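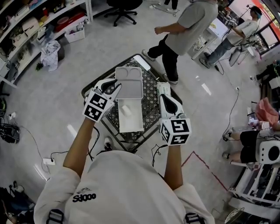

Chapter 4
Packets, Portions and Stock

What you need before you start

Chapter 2, the part on weights. A calculator. The Promden price sheets from the back of the book (tear them out, they're meant to be torn out). If you skipped the exercises on rounding go back and do them now, the sums below assume you can round to the nearest penny without thinking.

By the end of the chapter you should be able to

work out a unit price from a shelf price
say what a portion pack costs the shop and what it costs the buyer
keep a simple stock card for one line
spot shrinkage on the card and make a sensible guess at where it went

Words used in this chapter: line, unit, outer, facing, lead time, shrinkage, buffer. Each is explained where it first turns up. The full list is in the glossary.

4.1 Why small packets?

Go into any corner shop and look at what is near the till. Small things. Single portions, sachets, little boxes. A packet like the white and green one on the right of the table in the opening photograph takes up hardly any room, and room is what a small shop is short of. So a shopkeeper thinks about each shelf as if it were rented by the inch, which in a way it is.

There is a second reason. Cash. A customer with not much money in hand on a given day may buy a small packet at a poor unit price, and come back tomorrow and buy another. Over a month they pay more than the person who bought the big bag. This is an old complaint about shops and a fair one. We come back to it in 4.5.

Third reason, waste. A large tub once opened starts to go off. A sealed portion keeps. Cafés and canteens know this well, hence all the little jam pots.

4.2 Some terms, quickly

A line is one kind of thing in one size. Tea in a small box is one line. The same tea in a large box is a different line, even though it tastes the same. Students lose marks on this every year.

A unit is what the customer picks up and pays for.

An outer is what the wholesaler sends, usually a cardboard case or shrink-wrapped tray with a number of units in it. You nearly always have to buy the whole outer. This matters a good deal more than it sounds – a slow line in a big outer can sit in a stock room until its date goes.

A facing is one column of units seen from the front of the shelf. Two columns of the same soup, two facings. More facings, more sales, up to a point. Past that point the extra facings just eat space that another line could of used.

Lead time: the gap between ordering and the stuff arriving. For the shop in our worked example it is 2 days.

4.3 The shop on Fundgate

We use one shop all through this chapter. It stands on the corner of Fundgate, near the bottom of the hill, opposite the bus stop. One counter, one fridge, a stock room behind with a door that sticks in wet weather. It buys dry goods from Promden and biscuits from Bošković, a small bakery supplier. In summer it also takes bottled cordial from Utine, which sells well until the schools go back and then stops dead.

The shop carries 367 lines. For a shop that size this is rather a lot. Some of them earn their keep and some are there out of habit. Part of the job in this chapter is telling one sort from the other.

Take the Bošković ginger biscuits first. Sold in small packets, two biscuits each. At the start of August the stock card shows 93 packets in hand. Remember that number, it's used in four of the exercises.

4.4 The stock card

A stock card is a record of one line. On paper, in a spreadsheet, on the back of a cereal box, same principle. Opening stock, goods in, goods out, closing stock. Nothing else is strictly needed, though a column for remarks is handy.

The rule:

opening stock + goods in – goods out = closing stock

Then you go and count the shelf. The figure on the card and the figure on the shelf ought to agree. They often don't. If the shelf is lower, the difference is called shrinkage. It can be theft. More often it is something dull: a packet crushed and binned without being written down, a packet scanned as something else, a packet given to a child who was crying. A delivery that came in short and was signed for in a hurry.

If the shelf is higher than the card, do not celebrate. Somebody has failed to book a delivery in or has booked a sale twice, and the same mistake has probably been made on another line as well.

Worked example

The ginger biscuits open the month at 93. No delivery in the first week. When the shelf is counted at close on the last day of that week, the card says one figure and the shelf is 4 packets lower.

Step one. Check the adding up. Always first, always.
Step two. Check the waste book. Were any packets thrown out?
Step three. Check the delivery notes for the week before, in case the opening figure was wrong to begin with.
Step four. Look behind and underneath. Small packets slide down the back of shelfs.

Only then write the 4 down as shrinkage and correct the card. Put your initials by it. Never rub out the old figure, cross it through so it can still be read.

4.5 Unit price

Unit price is the price for a fixed amount, usually 100 grams or 100 millilitres, so that two packs of different size can be compared fairly. Divide the price by the weight in grams and multiply by 100. Done.

Easy for flour. Less easy for things sold by count, such as tea bags, or for things where part of the weight is liquid you will pour away, such as tinned fish. For tins use the drained weight if the label gives it. If two labels use different measures you have to bring them to the same one before comparing, and say in your answer that you have done so.

Now the complaint from 4.1. Is it unfair to charge more per gram for the small packet? Some of the gap is real cost. A small packet needs more wrapping for each gram inside, more handling, more shelf filling. Some of it is simply what people will pay. How much of each is hard to see from outside the shop and you should be careful about writing as if you knew. In the exam say both.

4.6 Before you go on

Try these without looking back.

Write down what is meant by a line, using two sizes of the same cordial.
Draw up a blank stock card with five columns and head each one.
A shelf count comes out higher than the card. Give two likely causes.
Visit a shop near you. Pick one product sold in a small and a large pack, note both prices and weights, and work out the unit price of each. Bring the figures to class, they are needed for the section on buffer stock, which comes next.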